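Clillel Table Handling Set: README and notes on the rules

Version of Saturday, February 3, 2018

What is in here

Recordings of table laying and clearing, done with two-finger grippers held in the hand. The set has 714 recordings, none longer than 30 seconds. Each one covers a single task: pick up a piece of cutlery, put it down, move a mat, slide a tray. The work was carried out at Bovness and checked at Brurkport.

What we mean by "rules"

The set follows the Issahaku handling rules, second draft. We adopted them in January after some argument. They are a house code and have no standing outside the projects that use them. If you see this set described elsewhere as "standards compliant", please ignore it. We looked for a published standard that covered hand-held grippers on household objects and found plenty that came near it and none that fitted.

Rules we kept

1. Knives are laid flat before a recording starts. No knife is handed from a person to a gripper.
2. One object is the target. Other objects may be on the table but are not to be moved on purpose.
3. Finger pads are looked over every 10 recordings and changed if the surface is coming away.
4. A dropped object stays in the recording, marked "dropped". Do not cut it out.
5. The task is written down before it is tried. Changing the wording afterwards to match what happened is the quickest way to a success rate that means nothing.

Rules we dropped

The first draft asked for a closing force limit for each material. Our grippers are squeezed by hand and have no force reading, so the number would have been a guess with a unit after it. It also asked for "natural household lighting", which three of us read in three different ways. We left both out and would like to see better wording before they come back.

Labels

task: a short sentence in plain words
target: one object name from objects.txt
result: done, dropped, gave up, unclear
pads: new, used, worn

"unclear" is a proper answer. Please don't fold it into "done" when you add up the results. Pads are judged by eye, and two people will not always agree on where "used" ends and "worn" begins.

Known problems

Light objects are over-represented. Left-handed operators are few. File names from the first week run out of order and have been left that way, as the label files point to them. The full set comes to 2,000 files once labels and logs are included, and the checksum list covers the recordings only.

Use

Fine for training and for comparing methods on the same split. We would not use it to claim that a robot is safe around cutlery, whatever the title of your paper says. Following the code shows that a recording was made in an orderly way, and that is all it shows.

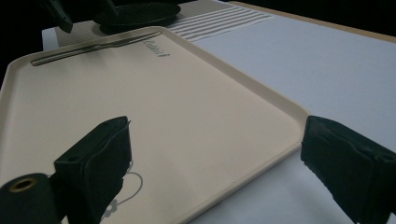 Thin metal cutlery is where rule 2 gets tested hardest, and where we trust our own labels least. A slender knife lying along the far rim of a tray leaves little room for a blocky black finger on the rim side, so the tray can easily get nudged along with the target. The draft does not say if that breaks the rule. We mark such recordings "done" and add "tray moved" in the notes column, and anyone who wants a stricter reading can filter on those words.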